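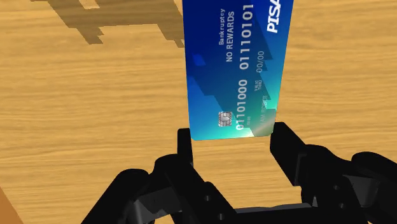 According to the safety lead at Juler, the rule is boring on purpose: no real account data in a test, ever, even in simulation. I'd called Brercombe expecting a chat about grip force – we got there eventually – but first came the rulebook.

"We write the data rules before anybody picks an object," she told me. "If the card says 00/00, I can sleep."

And force? Her team wants 100 simulated grasps per object before hardware, with the fingers kept to the edges. I asked what counts as a pass. "80, and I want to see every miss," she said. "People love deleting those." The log I got to scroll through had 246 entries, and I gave up after 10!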